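Notes on the two-arm cell, mostly for my own use. The simulated copy came up Thursday with the wrist camera mount rotated in the config, so I reset the extrinsics before touching the real arm.
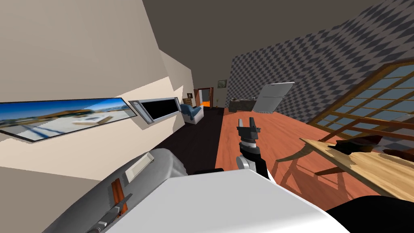
Next was finger zero. Open to full stroke, command 600 counts, read back. Mine read 974.

Līga Avotiņš: Check the homing offset before you blame the encoder. Plesto ships it in the wrong units.
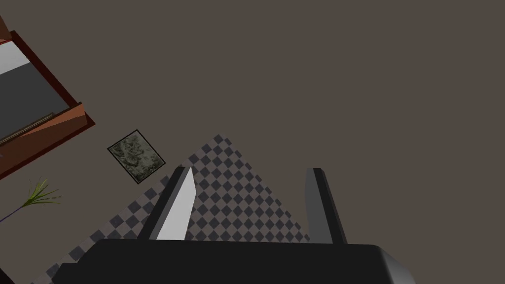 Tamer Atallah wrote in that his did the same after a firmware update, and a second homing pass cleared it. It cleared mine too.

Joint limits on both arms went back to stock, less 10 degrees at the wrist.

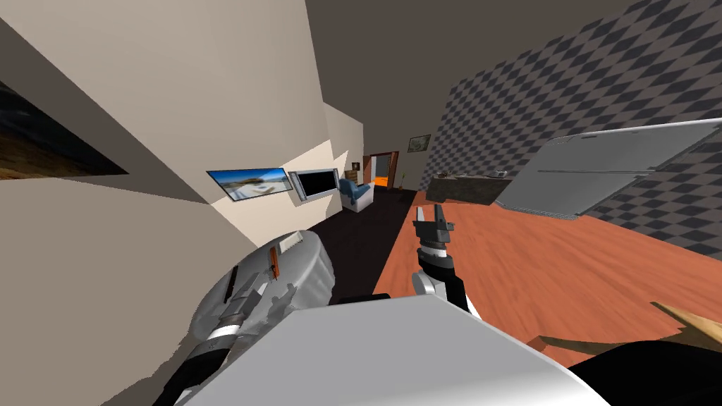
Grease is due at joint 4. Torque the wrist bolts to 9 Nm in a cross pattern.

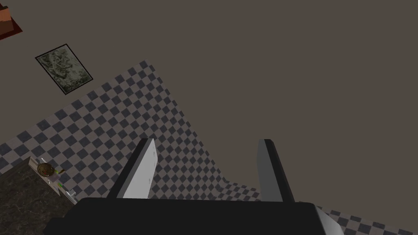

Then save the config under a new name and rerun homing.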